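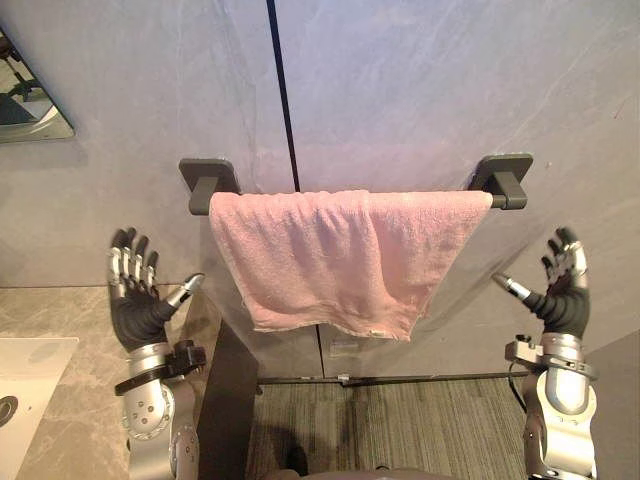
The Second Look

The ad said stone. I had read it twice on the bus, once going through Milberg and once at the stop, and both times it said stone bathroom, quiet building, 260 a month toward bills, towels supplied. I have rented enough places to know what "supplied" means. It means one.

It was pink. It hung folded over a dark gray bar with the care label showing at the bottom, and the hem dipped on one side the way hems do when a person has hung a towel up in a hurry before company comes. The man from Skitier stood behind me in the doorway breathing through his nose.

"Fresh towel," he said.

I said I could see it was a towel.

I put my knuckles to the wall and knocked. Pale gray, with thin white veins wandering through it, and a black seam running straight down to the bar. Stone doesn't sound like that when you knock on it. My grandmother had a stone windowsill, and if you rapped on it all you got was a sore hand. This gave me back a little hollow note, polite, like a door in an office.

"The listing says stone."

"Stone effect," he said. "It's a finish."

"The listing doesn't say effect."

He looked at his phone as if the missing word might be in there. I asked how long the last tenant had stayed, and he said a good while. I asked how long a good while was. Seven months, he said, and then he asked whether I had noticed the water pressure, which I had not, as the faucet was off.

I had promised my sister I would not do this. She says I go into a place looking for the thing that's wrong with it and that I would find a damp patch in heaven. She has lived in three apartments with damp patches and she loved every one of them. I took hold of the bar by the end, where the rod goes into its square mount, and pulled. It held. I pulled harder. The man from Skitier made a small sound.

"People lean on them," I told him.

"Do they?"

"I do."

It went on holding, and I'll admit I was a little put out. I straightened the towel, and it slid back to the way it had been, low on the left.
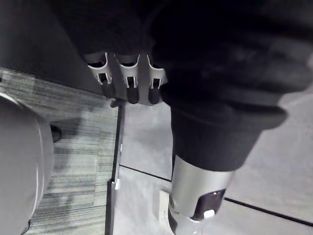 Skenden Library Evening Fiction Group

The other part of the place had carpet, gray with streaks of lighter and darker gray, the sort that is chosen so it will look the same whatever happens to it. I got down and ran my palm across it. He waited. I suppose they are trained to wait.

There was a bit of white plastic down there, shaped like a comb that had been made for a very large animal, with three curved slots and a dark rod sitting in each. I asked what it was for.

"Storage," he said.

"Of what?"

"Whatever you like."

"It's already got something in it."

He agreed that it had. The three rods didn't reach the same depth. One was shorter than the others, and I asked him if it was meant to be, or if a piece had come off it, and whether I would be charged for the piece when I left. He wrote that down. I watched him write it, and what he wrote was the word "rods" with a question mark after it.

Near it was a tall thing with a black sleeve around the top and a silver band lower down. In the silver was a dark oval window with a thin pinkish rim. I bent and looked into the window for some time. I could make out nothing in there at all.

"Is that included?"

"Everything's included."

"Then what is it?"

"I mostly do the Sikder buildings," he said. "This one only came over to us in March."

It was the first thing he had said all afternoon that I believed outright, and I liked him better for it. I asked him if he would live there. He looked over at the bathroom door, and at the carpet, and I could see him deciding how much trouble the truth would be.

"I'd want two keys," he said. "They only give you one."

"And the wall?"

"You'd stop knocking on it after a week."

I doubted that. I went back in anyway, on my own, and stood facing the towel. There was a small see-through fitting on the wall just under it, and I had missed it the first time around. I couldn't say what that was for either. I thought about asking. I could hear him out there shifting his weight and turning over a page on his clipboard.

I knocked once more, lower down, and got the same hollow note. Then I called through the door and asked him what the deposit was, and whether he would put the word "effect" in the lease.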